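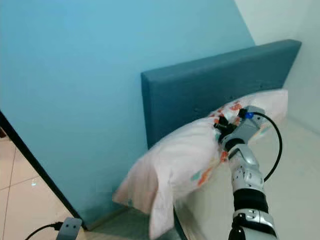 Room Attendant (Housekeeping), part-time and full-time

Menetent Serviced Apartments

We are looking for room attendants to join the housekeeping team at Menetent. The work is making beds, changing linen, cleaning bedrooms, bathrooms and small kitchens, and leaving each apartment ready for the next guest. Both part-time and full-time hours are available and you can say which you would prefer when you apply.

Closing date for applications: December 12, 2020

About the building

Menetent has 120 apartments over seven floors. Most are one-bedroom apartments with a double bed, a sofa, a kitchenette and a shower room. The rest are studios and a small number of two-bedroom family apartments on the top floor. Guests stay for anything from one night to several months. Long-stay guests have a linen change once a week and a light tidy. Short-stay apartments are turned over completely on the day the guest leaves.

Last October the team carried out 1,177 full turnovers, and that was a normal month for us. It is steady work and it is physical. You will be on your feet for most of the shift, and you will be bending, lifting and pushing a trolley.

What you will do

A full turnover is done by two people working together. One takes the bedroom and living area, the other takes the kitchenette and shower room, and you swap over at the next apartment so that the same person is not doing all the beds.

In the bedroom you will:

Strip the bed, including the mattress protector if it is marked
Check the mattress and the headboard and report stains or damage
Make the bed with fresh linen, corners folded and tucked
Change the pillowcases and straighten the pillows against the headboard
Wipe down bedside tables, lamps, shelves and sills
Vacuum, including under the bed and behind the curtains
Check drawers and wardrobes for anything left behind

In the kitchenette and shower room you will:

Empty the fridge and wipe the shelves
Wash up and put away anything left out
Clean the hob, sink, worktop and microwave
Descale the kettle when it needs it
Clean and dry the shower, basin and toilet
Replace towels, bath mat, soap and tea towels

You will also restock your own trolley at the end of the shift and take used linen down to the ground floor. We do not do laundry on site. Sheets, duvet covers and towels go out to Grukamis, our laundry contractor, and come back the following morning. Unloading and sorting the clean linen is shared out between whoever is on the early shift.

Beds and linen

Bed-making is the part of the job that new starters find slowest, so it gets most of the training time. Pillowcases should be fully on, with the corners of the pillow pushed into the corners of the case and the flap tucked in. Nothing should hang down over the side of the bed. Headboards in the apartments are upholstered, and they collect dust along the top edge, so they are brushed at every turnover and spot-cleaned when marked. Please do not use bathroom spray on them. We have had to re-cover several.

Some long-stay guests bring their own bedding. We make those beds with the guest's own things and do not take them away for washing unless the guest has filled in a laundry slip.

Hours and pay

Full-time shifts run from 8.30 am to 4.30 pm, five days out of seven, with a paid break of half an hour. Part-time shifts run from 10 am to 2 pm, when most of the turnovers are done. The rota is put up two weeks ahead. Everyone works some weekends, and we try to share these out fairly.

Pay is by the hour and is the same for full-time and part-time staff. You are paid for the hours on the rota and for any time you stay on – we do not pay per room. The current rate is sent out with the application form. Holiday is in line with the legal minimum in your first year and goes up after that.

We provide tunics, gloves and all cleaning materials. You will need your own dark trousers and flat, closed shoes. There is a staff room with lockers, a fridge and a microwave. There is no staff parking, but bicycles can be left in the yard.

Who we are looking for

You do not need to have worked in a hotel before. Several of the current team came to us from care work, school kitchens and shops. We do need people who:

Turn up on time and let us know early if they cannot
Can work at a steady pace and finish what they start
Are comfortable working in a pair
Can read a room list and follow written instructions in English
Are honest about breakages and lost property
Are aged 18 or over and have the right to work in the UK

Experience of housekeeping, domestic cleaning or linen work is useful but not required. If you have a bad back or another condition that affects lifting, please tell us. It does not rule you out, and some duties can be arranged differently.

Training

Your first two weeks are paid training. For the first week you work as a third person alongside an experienced pair. In the second week you work as one of a pair, with a shorter room list. The supervisor checks every bed you make during that time and goes over anything that needs doing again. After this you move on to a normal list. There is a three-month probation period with a short meeting at the end of it.

How to apply

Ask for an application form at the Menetent reception desk, or write to the housekeeping office at the same address. The form is two sides long. You may attach a CV but you do not have to. Please give two references, one of them from an employer if possible. A teacher, tutor or landlord is fine if you have not worked before.

Completed forms should be marked for the attention of Ghazal Farahani, Housekeeping Manager. Forms that arrive after the closing date will be kept for the next round.

Interviews last half an hour and include a short practical task, which is changing the linen on a double bed. Wear something you can move in. We will let everyone who is interviewed know the result, whether or not we offer them a job.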